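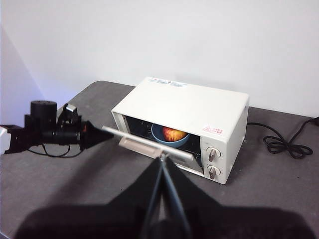 Baked apple in a toaster oven, one serve, is the bowl the problem?

Small Kitchens board > Benchtop ovens

nulwood_tenant
I'm in a flat in Nulwood with no proper oven, only the little cream one with two knobs. Plan for Saturday is one apple, baked whole in a blue bowl. My neighbour Zsolt Gulyás reckons the bowl will crack and I'll be picking bits out of the rack until February. Thoughts? I have the one bowl I like and would prefer to keep it.

pavlova_regret
Does it say ovenproof on the bottom? If it doesn't, you have a cereal bowl with ambitions.

nulwood_tenant
It says nothing on the bottom. It's very discreet.

Yaowalak Suksawat
I've done apples this way for years. Bowl goes in cold, oven goes on after, 2 spoons of water in the bottom. Core the apple first or it splits and sulks. I'd give it 35 minutes and then poke it.

fidau_flyer
Disagree with Yaowalak on the cold start. My oven at the Fidau place goes flat out while it heats, and anything poking above the rim goes black on top. Heat it first, put the apple in a metal tin, leave the bowl for serving.

Yaowalak Suksawat
Then put foil over it. We've had this argument before — it was about crumpets.

Re: rack height and the door

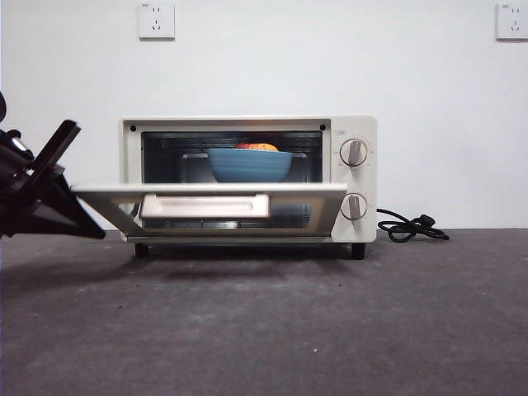
pavlova_regret
Rack height matters more than either of you is letting on. With the element running across the top, a deep bowl puts the fruit close to the heat. Drop the rack a notch if you've got one to drop. And let the door down gently, the handle is not a towel rail.

nulwood_tenant
I have been using it as a towel rail.

amberg_dave
Where are you all keeping these things, by the way? Mine was in a cupboard for 348 days of the year. Now it lives on the bench, cord in a heap behind it, and I eat far more toast than is decent.

fidau_flyer
Bench, always. Mine came with stickers on the top and I never peeled them off. I assume they say not to put things on the top. I put things on the top.

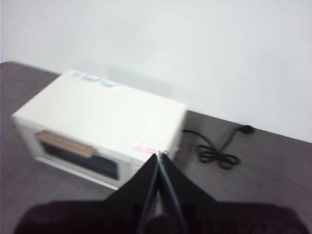 Anyway, I still say metal tin. You can get one at the Arroyo op shop for next to nothing, and if it warps you won't grieve.

nulwood_tenant
Fine. Tin for baking, blue bowl for serving, towel on a hook. Zsolt is going to be unbearable.

Yaowalak Suksawat
Tell him the foil was my idea.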